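Workshop notebook – Birkunberg (narrative adventure, working title)
Tuesday, started 9:40 in the morning

Picking up from the last page. The lantern puzzle works! I got from the ferry dock to the bell tower without a single soft lock, and the save file came back with every flag where I left it. I've wanted to write that sentence since November. The fix was the one scribbled in the margin last time – the dialogue system was setting "met_ferryman" before the line finished, so anyone who skipped text got the flag but never got the key. Moved the call to the end of the node and it all fell into place.

Script count for chapter one is now 143 spoken lines. I had been dreading the trim, but reading them out loud made it fun. The ferryman lost a whole speech about tides and is much scarier for it (he just looks at the water and asks what you're carrying). Keep the old speech in the cut folder, there's a good bit about eels in it that could go in a letter somewhere.
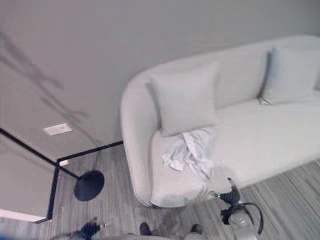

Pale gray sofa, two pillows.

Tooling notes, before I forget:

Dratiseo export finally handles branches inside branches. It used to flatten anything past the second level and now it goes down 5 without complaining. Set "keep empty nodes" to ON or the silent choices vanish. I lost half an hour to that one.

Zamani (the light baking tool) is still slow on the harbor map but the results are gorgeous. Fog picks up the lantern color now! Try the lower bounce setting again, three instead of four, and compare the two at dusk. I bet you can't tell them apart at walking speed.

Controller: the inventory wheel feels great with the stick and awful with the d-pad. Either snap to the nearest slot or let the d-pad step through one at a time. I lean toward stepping. Needs a sound for each step, something small and woody.

Then the stealth part in the granary, which is where the day went. The guard hears you through the wall, and he should, but he also hears you through the floor above, and that makes the upper route pointless. I tried cutting his hearing radius and he went completely deaf. Tried a separate value for vertical distance and wow, what a difference. You can cross the beams right over his head, slowly, and he hums. I played it five times in a row just because I liked it. Still broken: if you drop the grain sack from the beams he turns around before it lands. Probably the noise event fires on release. Check tomorrow.

Also open: whether the player should be able to fail the granary at all. Getting caught throws you back to the dock at the moment and the walk back is dull the second time. My idea is that the guard locks you in the cellar and you get a short escape with its own bit of story, so being caught gives you something new to see. More work, but I'm really excited about it.

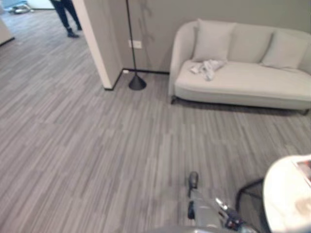

Witodel wrote back that the cellar idea is the best thing on the list, but it should happen once only, and a second capture should go to a plain checkpoint at the granary door, or players will get caught on purpose to see if the scene changes. Fair point, and cheaper for us too. One counter on the save file covers it.

To do next:
– noise event on landing, not on release
– rough out the cellar, gray boxes only
– d-pad stepping plus sound
– dusk comparison, both bounce settings
– ask for a second take on the bell keeper's last line, the pause is too long

Stopped at 6:15. Build is on the shared drive, please break it.

4 comments · 3 shares
Contact | Copyright Birkunberg workshop notes | Back to top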